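Looking After Mesh Bags, Net Curtains and Other Holey Things

My grandmother washed everything with holes in it by hand, in the bath, kneeling on a folded towel, and I did the same for years until my knees had a word with me. These days most of it goes in the machine and comes out perfectly well, so long as you take a bit of trouble beforehand. 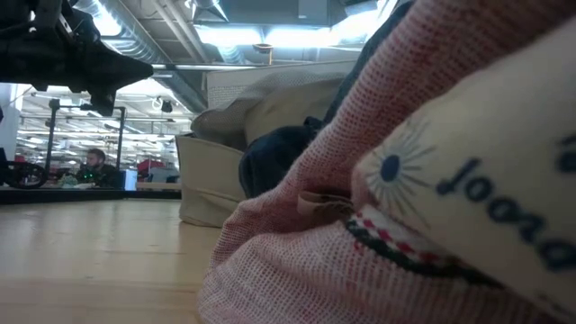
Before you wash

Read the label first, even if you think you know what it says. I once boiled a lovely shopping net that Rosalie Bachmann had brought me back from Trerkham, and it came out big enough for one lemon. If the label has faded past reading, treat the thing as delicate and wash it cool.

Shake everything out of doors. Onion skins are the worst – they go to papery crumbs in the wash and you will be picking them out of your pillowcases until November. Turn the bag inside out and give the seams a good going over with an old toothbrush while it's still dry.

Do up any zips, and tie drawstrings in a loose bow. Loose cords find each other in the drum and plait themselves, and I have spent whole evenings with a crochet hook undoing what forty minutes of washing had done.

Reds and pinks

Anything red wants its first two or three washes on its own, or with other things you don't mind going a bit rosy. To test it, damp a corner, press it hard with a white hankie and have a look. If the hankie comes away pink, soak the bag in a bowl of cold water with a small cup of white vinegar for an hour. I can't promise the vinegar does very much (Veronika Nägeli says it's an old wives' tale, and she may be right), but the cold soak certainly gets rid of a lot of loose dye, and the vinegar does no harm to the bowl.

In the machine

Thirty degrees, a slow spin, and half the powder you'd use for towels. Put small nets inside a pillowcase with the end knotted. Leave out the fabric softener altogether. It coats the threads and then dust sticks to them, and you're back where you started within the fortnight.

Net curtains like plenty of room. I do one pair at a time and hang them straight back up on the rail while they're damp, with an old sheet along the sill, and they drop beautifully with no ironing at all. Burgi Ammann does hers in the evening so they're dry by breakfast, which I keep meaning to copy.

Mending a hole

Small holes are best caught early. You want a thread as near as you can get to the one that's broken, a blunt needle and decent light. Lay the mesh flat on a table, with a plain tea towel underneath in a colour that shows up the gaps. Start well outside the hole, a good 15 mm if there's room, and follow the path of the old threads, going over and under where they did. Don't pull. Mesh puckers at the slightest excuse and you can't press it out afterwards.

If the hole is bigger than a walnut, a patch cut from another worn-out bag is quicker and stronger. I keep a biscuit tin of scraps for this very purpose, and Selina Pfister adds to it whenever she has a clear-out.

A label that has come half adrift should be stitched down all the way round with small, loose stitches, or unpicked properly and kept in a drawer. Hanging by one corner it will tear the mesh sooner or later.

Storing them

Roll them up and stand them in a shoebox, so you can see what you've got. Hooks are all right for a light bag, but a heavy one left hanging stretches at the top and never quite goes back.

And do make sure they're bone dry first – I lost three to mildew one winter in the cupboard under the stairs, including the good blue one.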